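The Cup Question, Again

Another October, another supplier promising that its clear cups will "close the loop" for us. The one in my inbox comes from Villavska, which would like Soludside's cafes and canteens to switch to a plastic cup that can, in the words of the brochure, be recycled "again and again." I have read the brochure twice. I still can't find the part where it says who does the recycling.

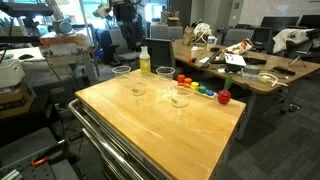 The trouble with a word like recyclable is that it describes a hope. A cup is recyclable if, somewhere, a plant exists that will take it, and if someone gets it there clean enough to be worth the bother. Set a few clear plastic cups out on a wood-topped cart and they all look equally innocent. What matters is the resin, the dirt and the price of new plastic that month, and none of those can be judged by eye. I would like to see Villavska's salespeople try it with a bin bag from the bus station.

Lucimara Rezende, who ran the sorting line at Hidham until she retired, told me her crew pulled drink cups off the belt all day long. They were too light, too often full of ice and straws, and they jammed things. "People feel good when they drop it in," she said. "That feeling was most of what we processed." 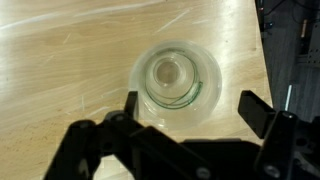
None of this is new. The town tried a cup scheme in 1994, with green bins and a mascot, and I have yet to meet anyone who can tell me where the cups went. The old council minutes record that 2206 households signed up. They record nothing about tonnage. When a report counts the people who joined and leaves out the stuff that was collected, I get suspicious.

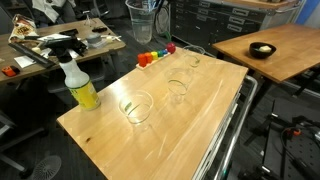
Gleice Damasceno at the Pesonen cafe has gone the other way and charges a deposit on sturdy cups that she washes herself. She started with 1000 of them. At last count she had 438 left, and she is quite open about that. The rest are in people's kitchens, she thinks, or in the river. A heavier cup that gets used twice and then lost is hardly a triumph, and I told her so. Her answer was that she at least knows her number, and could Villavska say the same?

Fair point. I put it to them. I asked what share of their cups sold last year came back as anything at all. The reply thanked me for my interest and attached the brochure.
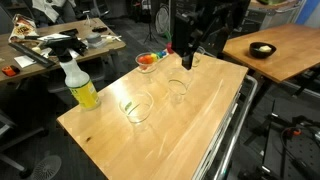 So my vote, if we get one, is to hold off. Ask for a return rate in writing. Ask which plant takes the cups, then ring the plant. Ask what happens to a cup with a finger of cold coffee in the bottom. If the answers are good I will happily print them, and eat some of what I have written above.

Replies to the usual address, please. Brochures will go in the paper bin.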